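**Ticket 775 - Kitchen chores, bottles and floor**
Site: Ullham test kitchen
Software: Korletey build 62
Status: open (one part fixed, one part parked)
Opened by: me, the person who keeps mopping up

Okay, new ticket, because the old one turned into a novel and Taner asked me to start over. Short version: somebody at Jekanstead wants to know by the end of August whether this thing can put away drinks and clean a floor without one of us standing next to it. I said "kind of," and that was not a box on the form - so we're going through the chores one at a time.

The complaint from last time was bottle loading. The arm would pick up a drink fine, get to the fridge, and then stop and think about it for ages with the door hanging open. Sometimes it bumped the lip of the lower compartment and backed off. I blamed the bottles at first (they're slippery and they slosh!) and I owe the bottles an apology.

The approach is what I'd look at. It comes in at a slant with the cap end leading, and there isn't much room for error once the neck is at the opening. The fizzy-looking dark one with the yellow cap is my worst customer, just look at the foam on it. 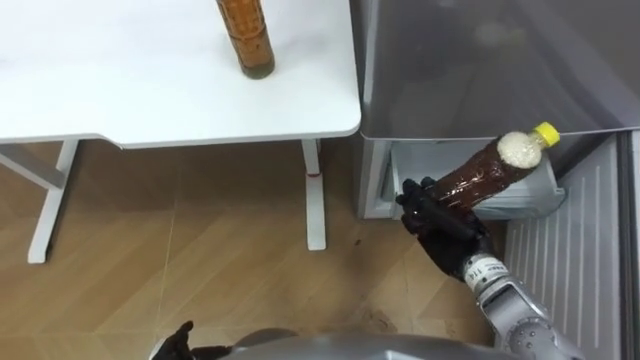
## What I tried, bottles

1. Restarted everything. No change, but I always feel better.
2. Dropped arm speed to 70 percent near the fridge. Fewer bumps, same long pause.
3. Re-taught the compartment edges with the door fully open. Pause got shorter right away!
4. Turned off the "confirm shelf" check that Vellau added in the spring. Pause gone. I turned it back on afterward, since I don't want to be the guy who disabled the safety thing.
5. Asked Taner Canpolat what that check is waiting for. His answer: "It wants to see the back wall, and your arm is in front of it." Well, yes. That's where the arm goes.

So the workaround is to let it check the compartment before the arm goes up and then trust what it saw. Taner put that in as a setting. I ran 40 loads with it and logged two bumps, both on the yellow cap bottle. I can live with two. A person in a hurry would do worse, and I say that as a person who has dropped salsa in that exact fridge.

## Floor

Now the part I'm less cheerful about. The handheld vacuum is a great little machine for a human. You see crumbs, you bend down, you chase them, you're done. For the robot it's a whole expedition. It has to get the nozzle flat on the boards, keep the cable out of the way, and notice which bits are dirt and which bits are wood grain. We have a very grainy floor. Whoever picked herringbone was not thinking of me.
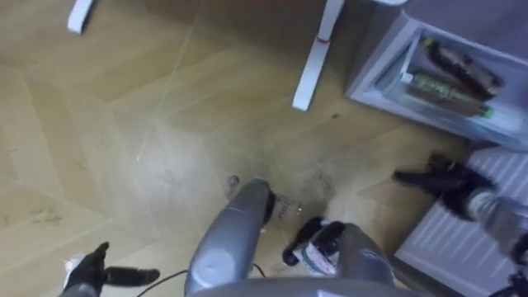 *Vacuum nozzle at the edge of the dirt patch, bottles on their sides in the compartment at upper right.*

What I see over and over in the logs:

- It finds the big dark patch every time. No complaints there.
- It ignores thin streaks of dust off to the side. I think they're under the size cutoff, and I haven't found where the cutoff lives.
- It doesn't plan for the cable at all - I move it by hand before each run, so please don't count these as hands-off.
- It calls the job finished when its path is finished. Whether the floor is clean doesn't seem to come into it. (My teenager works the same way.)

I tried a second pass at a right angle to the first and that helped a lot with crumbs, but it doubles the time and the streaks were still there. Taner wants a before-and-after comparison of the floor. I'd love that too. He's got it on his list under the fridge stuff, so I'm parking this half until he gets to it.

## Retest, 4:15 pm

Went back to bottles to make sure the new setting survived a restart. It did. I also wanted to try the green cap tea, which is lighter in color and which the old build used to lose track of against the pale walls.

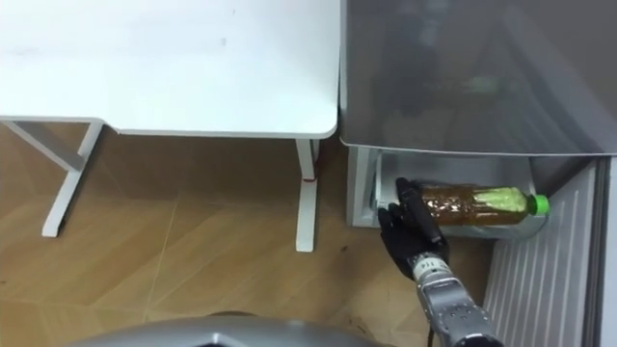

I'm calling the loading problem fixed for single bottles. Crowded compartments I haven't tried properly, and I'd like to before anyone promises Jekanstead anything. If you're filling in their form, put "yes, with the early check on" for drinks and "needs a person nearby" for floors. Please don't round that second one up.

Still to do:

- [ ] Find the size cutoff for dust (me)
- [ ] Floor comparison after vacuuming (Taner)
- [ ] Full compartment test, mixed caps (me, after lunch tomorrow if the arm's free)
- [x] Make the early check the default on our unit

Leaving this open. Ping me here and not by email, I'm way behind on email.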